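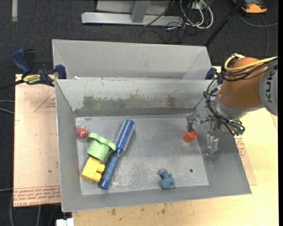
According to Raphaël Marchal, the shrinkage allowance used in earlier sorting trials was too generous, and any comparison between depots should be made on weight received and not on weight dispatched. We follow that advice in this section.

Home Articles Issues Authors Contact

Reading time: 4 min

3.2 Losses between depot and sorting hall

Mixed household plastics were collected from the Eltby and Van Wijk depots during April. Each load was weighed on arrival, tipped, and weighed again after hand removal of film and food waste. In all, 473 loads were recorded. Loads with a missing second weight were left out of the analysis.

Figure 2. Open metal bin with a small red-orange block.

The Eltby loads lost more weight at the film stage than those from Van Wijk. Part of the difference comes from the bags: Eltby residents use the thin Kalto liner, which tears during tipping and clings to trays and tubs. Rain is a second source of error – the Van Wijk yard is covered, the other is not. Moisture was measured on three loads per week only, so no correction has been applied to the weights. The effect of bag type on the later washing stage is treated in Section 4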